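Lista de comprobación de seguridad: puesto de cocción al vapor con cestas de bambú

Centro: Obrador Mandow, zona de demostración
Ámbito: ollas, cestas, tapas, mesa y cubierta textil, fuente de calor
Periodicidad: mensual, y siempre tras sustituir una cesta
Revisión: diciembre
Claves: C (conforme), CO (conforme con observación), NC (no conforme), NA (no aplica)

1. Mesa y superficie de apoyo

1.1 Mesa estable, sin oscilación al aplicar carga en las esquinas. C
1.2 Cubierta textil extendida, sin pliegues bajo la olla. C
1.3 Cubierta retirada antes de encender cualquier fuente de calor. CO
Comentario: la tela no tiene clasificación de resistencia al fuego. Se admite para preparación, montaje en frío y exposición. Queda excluida durante la cocción. Falta el aviso en la hoja de arranque; incluir en la próxima edición.
1.4 Distancia libre entre la olla y el borde de la mesa suficiente para que las asas no sobresalgan. C
1.5 Pared posterior sin material inflamable fijado. C
1.6 Tomas de corriente fuera de la vertical de salida de vapor. C

2. Olla

2.1 Fondo plano, sin abombamiento. C
2.2 Borde superior sin rebabas ni deformaciones. CO
Comentario: ligera muesca en el borde de la olla número 2, perceptible con el dedo y sin filo cortante. No afecta al asiento de la cesta. Vigilar.
2.3 Asas firmes, sin holgura en los puntos de unión. C
2.4 Marca de nivel mínimo y máximo legible en el interior. NC
Comentario: la marca máxima se ha borrado por el lavado. Sin ella el personal llena a ojo y el agua en ebullición puede alcanzar la base de la cesta. Regrabar o sustituir la olla antes de volver a usarla en caliente.
2.5 Interior sin restos de cal ni picaduras. CO
Comentario: depósito blanquecino en el fondo. Descalcificar.

3. Cesta de vapor

El asiento de la cesta se comprueba en frío, con la olla vacía y apoyada en la mesa. La cesta ha de entrar sin forzarla, quedar horizontal y no girar con un empuje lateral ligero. Si hay que presionar para que encaje, el diámetro es incorrecto: el bambú se dilata con la humedad y la cesta puede quedar bloqueada dentro del recipiente al terminar el servicio.

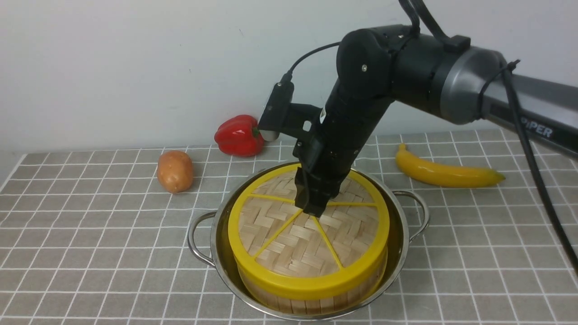

El mismo criterio se aplica a la extracción. Debe poder retirarse en vertical con las dos manos y sin inclinarla. Una cesta que solo sale ladeada vierte condensado caliente hacia el operario y se clasifica como NC aunque el asiento sea correcto.

3.1 Asiento horizontal dentro de la olla. C
3.2 Extracción vertical sin resistencia. C
3.3 Listones de la pared lateral completos, sin astillas ni separación. C
3.4 Trenzado de la tapa sin tiras rotas o levantadas. C
3.5 Aro y radios de plástico de la tapa sin grietas ni zonas reblandecidas. CO
Comentario: el plástico amarillo no lleva marcado de temperatura. El proveedor, Opoku, ha de remitir la ficha del material y la declaración de aptitud para contacto alimentario. Hasta recibirlas, uso limitado a montaje en frío.
3.6 Banda inferior de la pared bien sujeta en todo el perímetro. C
3.7 Ausencia de moho, manchas oscuras u olor a humedad. C
3.8 Ausencia de grapas o alambres sueltos en la cara interior. C

Criterio para 3.4: se acepta el desgaste superficial de las tiras. No se acepta ninguna punta levantada que pueda engancharse en un guante o desprenderse sobre el alimento. No está permitido reparar con adhesivo, hilo o cinta.

4. Fuente de calor

4.1 Placa de la serie Fullel con cable y clavija en buen estado. C
4.2 Diámetro de la placa igual o inferior al de la base de la olla. C
4.3 Corte automático por sobretemperatura operativo. C
4.4 Temporizador comprobado a 5 minutos contra cronómetro. C
4.5 Placa desconectada de la red durante el montaje y la limpieza. CO
Comentario: se apaga desde el mando, pero no siempre se retira la clavija. Recordar el procedimiento al inicio del turno.
4.6 Potencia simultánea en la línea por debajo de 4000 W. C

5. Manipulación y vapor

5.1 Guantes térmicos de caña larga disponibles junto al puesto. C
5.2 Apertura de la tapa por el lado opuesto al operario. C
5.3 Cesta retirada solo con la placa apagada. C
5.4 Superficie de descarga libre y preparada antes de retirar la cesta. C
5.5 Suelo seco en el recorrido entre la mesa y el fregadero. NC
Comentario: goteo acumulado delante del escurridor. Colocar bandeja de recogida y alfombra antideslizante.
5.6 Botiquín con apósitos para quemaduras dentro de caducidad. C

6. Limpieza y almacenamiento

6.1 Cestas lavadas con agua caliente y cepillo, sin detergente perfumado. C
6.2 Secado al aire en posición vertical, más de 11 horas antes de apilar. CO
Comentario: el tiempo se cumple, pero las tapas se secan en plano. Separarlas de la superficie con rejilla para ventilar ambas caras.
6.3 Cestas guardadas en estante abierto, nunca dentro de la olla. C
6.4 Ollas apiladas con separador. C
6.5 Registro de altas y bajas de cestas al día. C

7. Acciones pendientes

Regrabado de niveles en la olla afectada (2.4). Prioridad alta. Fuera de uso en caliente hasta su cierre.
Bandeja y alfombra en la zona de escurrido (5.5). Prioridad alta.
Documentación del plástico de la tapa (3.5). Prioridad media. Reclamada al proveedor.
Aviso sobre la cubierta textil en la hoja de arranque (1.3). Prioridad media.
Descalcificación (2.5) y rejilla de secado (6.2). Prioridad baja.

Las cestas de repuesto se transportan con Trirotport en caja rígida. A la recepción se repiten los puntos 3.1 a 3.8 y se anota el resultado en el registro. Las piezas con NC en cualquiera de ellos se devuelven sin lavar y con la etiqueta de origen.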